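家計簿、三度目の正直について

2/6/18　文：バティスト・クルトワ
最終更新：4月（末尾に追記）

家計簿をつけるのは三度目である。過去2回はどちらもひと月もたなかった。一度目はノートを買い、二度目は「もっといいノートなら続くはずだ」と考えてもっといいノートを買った。どちらも最初の出費として几帳面に記録されているのが、そのノート自身の値段だ。

今回はPirlowというアプリを入れた。勧めてくれたのは同僚のジョティ・アワスティさんで、彼女は毎晩歯を磨きながら入力しているらしい。片手で歯を磨き、片手で自分の人生を数字にするわけだ。私も真似をしたら、歯磨き粉が画面に垂れて、昼食代が8万円になった。

Pirlowには初期設定で17の分類がある。食費、日用品、交通費、住居、通信、このあたりはいい。問題はその先で、「交際」と「娯楽」が別になっている。友人と飲みに行って楽しかったら娯楽で、楽しくなかったら交際なのか。先週、駅裏のBellariでドゥアンジャイと食べたカレーは、味は娯楽、会話は交際、量は医療費に近かった。結局「その他」に入れた。

この「その他」というのが曲者である。月の半ばに円グラフを開いたら、円の大部分が「その他」で、残りの分類がその脇に薄切りのチーズみたいに挟まっていた。つまり私は何にお金を使っているのかというと、その他に使っているのである。母に電話でそう報告したら、「あなたは昔からそうだった」と言われた。

反省して、分類を自分で増やすことにした。「言い訳のできるおやつ」「言い訳のできないおやつ」「雨のせい」。特に「雨のせい」は便利で、タクシーも傘も、雨宿りのつもりで入った本屋の文庫本も全部ここに入る。ただ、月末に眺めると雨の日がやたら多い。気象庁の記録とは突き合わせていない。

レシートの保管にも悩んだ。アワスティさんは入力したらすぐ捨てるそうだ。私は捨てられない。入力が間違っていたときに困ると思うのだが、では見返すかというと見返さない。財布が膨らみ、知らない人には金持ちに見えると思う。中身はだいたいネギの値段である。
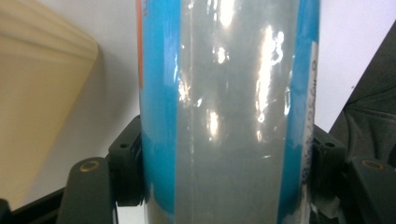
二週目に入ると、買い物の前に分類のことを考えるようになった。健全な変化だと言いたいところだが、実際にはスーパーの通路で立ち止まる時間が伸びただけだ。節約しようかどうかを考えているのではなく、買ったあと何費にするかを考えている。青と灰色の、ビニールに包まれた筒形のものを一つ手に取っても、まず頭に浮かぶのは「日用品か、雑費か」である。値札を見るのはその後で、要るのかどうかを考えるのは、たいていレジを出てからだ。順番が逆なのは自分でもわかっている。

もうひとつ、現金のずれという問題がある。毎晩、財布の中身と画面の残高を合わせるのだが、これが合わない。ある晩は30円足りず、三十分近くかけてコートのポケットとソファの隙間を捜索した。見つかったのはボタンと、誰のものかわからないヘアピンだった。自分の時給を計算しかけて、やめた。アプリには「残高調整」というボタンがあり、押すと何事もなかったように数字が揃う。初日にこれを見つけていたら、私の夜はずいぶん静かだったはずだ。

それで節約になったのかとよく聞かれる。なっていない。ただ、コンビニのコーヒーにいくら払っているかは知ってしまった。知ってからも飲んでいるが、前より少し苦い。アンキット・バジパイという大学時代の友人は、家計簿など一度もつけたことがないのに車を持っている。私は毎晩つけていて、自転車のサドルを替えるかどうかで二週間迷っている。

サドルは交通費だろうか、住居だろうか。私はあの上でかなりの時間を過ごしている。

追記（4月）：まだ続いている。「雨のせい」は廃止して「天気のせい」に統合した。晴れた日にビールを買ったときの行き場がなかったので。サドルは替えた。分類は「その他」。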